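Open day at the Taheri repair works, Prulamden

The Taheri works opened its doors to visitors on July 21, 2024, and I went along for the morning. The building is on the canal side of Prulamden, a short walk from the bus stop, and dates from 1959. It was put up for a firm that made scales and weighing equipment. Taheri moved in much later and uses it to take in old office computers, repair what can be repaired and strip the rest for parts.

Entry was free, but you had to sign a sheet and leave bags in a locker. Groups went in 6 at a time. Ours waited for a while in the front hall, where there is a small display of the scale maker's products: a brass letter balance, a grocer's scale with the pan missing, and a price list in a glass case. I would have liked longer with these.

The tour started at the loading door. Machines come in on pallets from schools and offices, mostly in Prulamden and Brinoseck. Each one gets a paper tag with a number and a line for the weight. The tag stays with the machine, and when it is taken apart a second tag goes with the parts. The floor here is the old concrete, painted gray, with the rails for the scale maker's carts still set in it. Watch your feet.

After that comes the sorting room. It was quiet when we passed through, and there is not much to see apart from shelves of power cords and monitors waiting to be tested. Monitors that fail go out to another company. The guide said the shelves are cleared every January, when the year's stock is counted, and that by summer they are full again. That was about right -- there was hardly space to put down a cup.

The part I had come for was the strip-down room, which has long benches and good light. Everyone has to stay behind a yellow line. 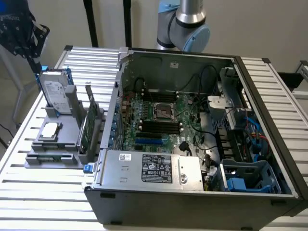
Desktop computers make up most of the work in the strip-down room, and the order of the job is nearly always the same. The tower is laid on its side and the side panel comes off first. Parts that can be sold again go into a shaped tray next to the case, so that each has its own place: the hard drive upright in its blue carrier, a circuit card on edge in a slot, the memory module flat along the front. With the processor out, the empty socket shows up as a plain square in the middle of the board. Blue plastic on these cases marks a lot of the pieces meant to be moved by hand, such as latches and release tabs, and once you have been told this you see it on old office machines everywhere. I went home and found two on mine.

Questions were taken at the end of the room. One visitor asked what happens to the data. Drives are wiped in a locked room next door, which was not on the tour, and any that cannot be wiped are shredded. Another asked whether the parts are worth the trouble. Memory sells easily, we were told, and power supplies much less so.

The last stop was the shop, called Uter, in what used to be the packing hall. It sells tested desktops, loose parts by the tray and a bin of odd cables. I bought 2 memory modules and a keyboard. Prices are marked on the goods, and they take cards.

Tea was served in the yard under an awning. The whole visit took some 3 hours including the wait, and the tour was at an easy walking pace. There is one flight of stairs up to the shop, with a freight lift for anyone who needs it -- ask at the front desk. Parking on site is limited, and the bus back to Brinoseck stops across the road.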